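Plimel opens its new folding room in Ternska with the Lito household cloth

Ternska, December 27, 2019. The household textile firm Plimel has opened a folding and packing room in its building in Ternska. The first product to be prepared there is the Lito cloth, a plain cloth for kitchen and table, which goes on sale in June.

The room has 18 tables with pale tops. Until now, Plimel sent its cloths to the partner firm Helmy for folding, and the goods came back to Ternska only for labelling. With the new room both steps are made under one roof, and an order can leave the house in five days.

"A cloth is a simple thing, but the customer sees immediately if it was folded without care," says Ekow Aidoo, managing director of Plimel. "We wanted to have this work close to us again."

Before folding, every Lito cloth is laid open on the table and checked for pulled threads and uneven hems. The corners are then brought together, the creases are smoothed by hand and the paper band is put on. For the first delivery 1426 cloths will be prepared in this way. Lito is offered in 17 colours, among them sand, brick, grey and a dark teal.
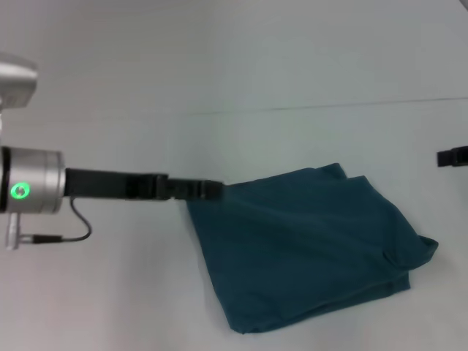

Page last changed: Friday, 16:40

A deep blue-green such as the teal shows its folds softly, with small differences of tone where the fabric lies double. Santino Figueroa, responsible for colour at Plimel, chose it for the kitchen part of the collection.

Shops which would like to receive a colour card can ask for it at the Plimel sales office in Ternska. The card is free of charge and is sent by post.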